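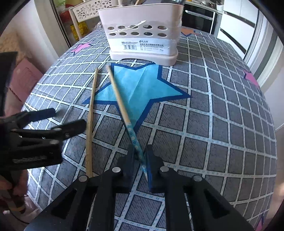 2019年1月9日

上午先处理2号手持夹爪。上次记录里写的是“闭合后指尖有缝，右指略低”，没有写是在什么姿态下测的，也没有写测之前有没有重新回零，这条记录基本不能用。今天从头来。

开机，读编码器零位，偏了。手动闭合到底，松开，再闭合，读数每次都不一样，散得不算大，但方向一致，都往开的一侧走。如果是编码器本身的问题，散布应该没有方向；有方向，先怀疑机械侧。断电，拿在手里捏住右指指尖横向推，能感觉到一点空程，推到头有很轻的一声。左指没有。

拆右指。指根螺钉的扭矩已经明显不够，螺丝刀刚带上力就转了。螺纹上的防松胶是碎的，呈粉状，粘在螺纹牙底。用铜丝刷刷干净，孔里用棉签蘸酒精擦，擦到棉签不变色为止。指根的定位面上有一道亮印，是微动磨出来的，摸上去没有台阶，不用换件。左指虽然没有空程，也拆下来按同样的步骤做了一遍。一边新胶一边旧胶，以后出了问题说不清楚。

装回去的顺序记一下，前几次每个人装法不同：

先装左指，螺钉带上不拧紧，指面靠死定位面，再上扭矩。
右指同样带上，然后把夹爪闭合，让两指面自己贴合，保持闭合状态上扭矩。
上完扭矩打开，再闭合，对着光看指缝。上宽下窄说明右指没有靠死，松开重来，不要靠加力去压。
胶固化之前不回零，也不带负载。

第四条是我加的。Sakamoto 之前的做法是装完立刻回零，理由是胶的厚度不影响位置。厚度确实不影响，但固化过程中螺钉的预紧会变，回零后再变，零位就不准了。我没有直接的测量数据支持这一点，只是上次按他的做法装完，隔天零位就偏了，这次换个做法看看。

等胶的时间看了传动部分。防尘罩内侧有纸屑和细纤维，齿条末端积得最多。抓纸类物品的时候纸边会往指根缩，碎屑从连杆的开口掉进去。用气吹效果不好，会吹到更里面，改用毛刷往外带，再用镊子夹。齿条上的油脂颜色发灰，擦掉，重新薄涂一层。De Haan 给的手册上写的是“适量”，这种写法没有意义。我自己的标准是涂完以后用白纸靠一下齿面，有印但不成滴。

查了计数，从上次保养到现在开合累计超过3,000次。Bultuvham 那边定的保养周期是按日历走的，隔几个月一次，和使用量没有关系。Ikidside 这批任务细物件多，筷子、木签、叠起来的薄片，反复开合才对得准，次数涨得比抓杯子碗的时候快很多。按日历保养就会出现今天这种情况：周期还没到，胶已经碎了。准备提个改动，按次数和日历两个条件取先到的那个。

下午胶固化后上电回零。闭合三轮，读数一致。再试微小开度，给一张纸的厚度，读数能分辨出来，说明空程已经没有了。然后上桌，用实物走。筷子夹得住，指尖夹木质圆杆时不打转，横着提起来头部略往下垂，这个属于接触面太短，和今天的维修无关，另外记。

纸的情况差一些。
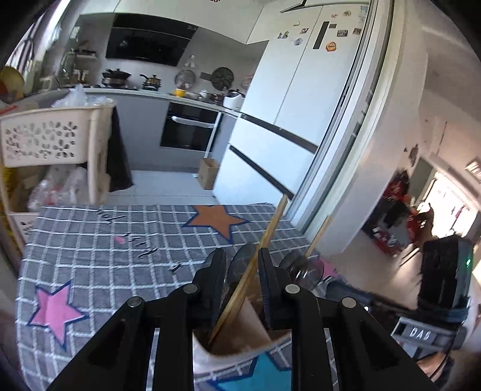 Katayama 认为纸夹不稳和指根螺钉没有关系，问题在指面：指面太光，纸在闭合的最后一小段会沿指面往上走，所以每次夹住的位置都和操作的人瞄的位置不同。他建议贴一层薄的硅胶，哪怕只贴一侧，另一侧留着对零位。他还说回零之前一定要把胶层厚度算进去，不然软件会把贴胶后的闭合位置当成夹住了东西，之后所有的开度数据都带一个固定的偏差，而且从曲线上看不出来。

后半句我同意，前半句只同意一半。指面光滑是一个因素，但今天上午拆之前夹纸更差，纸会歪着出来，修完以后至少是正着往上走，所以空程也占一部分。要分开这两个因素，应该先不贴胶跑一组，再贴胶跑一组，其余条件不动。贴了再说，就又是一笔糊涂账。

和他商量的结果：先跑不贴胶的，一组至多100次，纸用同一种，揉过的和平整的分开记。贴胶的那组等材料到了再做。硅胶片向 Rovix 要了样品，厚度规格让他们随货附实测值，标称值不够用。

供电和走线也顺便看了。插头插拔几次没有断连，晃动线根，指示灯不闪，正常。绑带重新收紧了一遍，原来的松紧只够不掉下来，手腕快速转向的时候盒体会跟着晃。收太紧也不行，线会被压在绑带和外壳之间，时间长了外皮要破。现在的做法是线先走，留一个松弯，再收绑带，收完用手指能塞进去一点为准。

标签条有一角翘了，用酒精擦了底面压回去。编号还能读，不重印。

时间同步检查：两只夹爪同时敲桌面，对比两边的加速度峰值。第一次对不上，差得离谱，后来发现是我右手先落。改成把两只靠在一起，在桌沿上同时磕一下，峰值对齐。这个检查方法太依赖手，Maruyama 之前提过做一个小夹具把两只固定在一起再敲，一直没有人做。图纸她说画过，在旧的共享目录里，我翻了一遍没有找到，晚上发消息去问了，还没回。

回零后的开度曲线导出来看，全开位置的原始读数是230，闭合位置归零，中间线性段没有跳点。上次保养后的文件里全开位置没有存，没法比较。以后保养单上加两栏：全开原始读数，闭合原始读数，都记回零之前和回零之后的。模板已经改了，放在原来的位置，文件名没有动，免得链接失效。

遗留：

左指指面靠近指尖处有一条浅划痕，不挂指甲，先不处理，下次拆的时候再看有没有变长。
防尘罩的卡扣有一个发白，还能扣住。备件箱里没有同型号的，向 De Haan 询价，问的时候注明是旧版罩子，新版的卡扣位置不一样，5月那次就是买错了。
防松胶瓶口已经结皮，开封日期没有写在瓶上。换新的，写日期。
Kawaguchi 要的扭矩记录表我只填了右指，左指上扭矩的时候没有看读数，明天补测，补测值旁边注明是固化后测的。

工具归位，铜丝刷单独放，上面有胶粉，不要和刷齿条的毛刷混在一个格子里。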